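Laundry morning moves to Tuesday

From June the shared laundry morning at Rinden will be on Tuesday instead of the end of the week. Doors open at 10 and the last load should be in the machine by noon. The charge stays as it was.

Seo-ah Bang has taken over the sorting, and she has asked for a few changes. Please empty pockets at home. Turn T-shirts inside out if they have a print on the front. Anything new and brightly coloured should come in a separate bag for the first couple of washes, as we had a run of pink pillowcases in the spring and would like to avoid another.

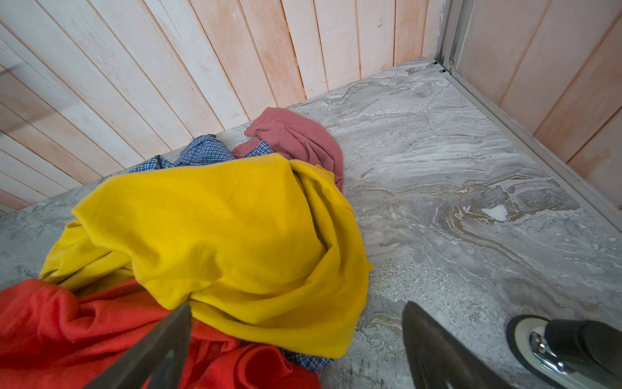 Clothes that end up on the floor while bags are being emptied go back to the person whose bag it was, if we can tell. If we can't, they are folded and kept on the shelf by the door for 30 days. After that they go to the Clandeo clothes bank. There are 24 items on the shelf at the moment — mostly socks, but also a decent grey jumper and a child's swimming towel.

Most things wash well at 30 degrees. Work clothes and tea towels can go hotter, but say so when you hand them in. Wool is still hand wash only, and we can't take duvets.

If you would like your name sewn or written on a label, Seo-ah has a roll of tape and a laundry pen. Bring the clothes clean. To book a slot, ring the office on extension 972 or put your name on the sheet in the hall.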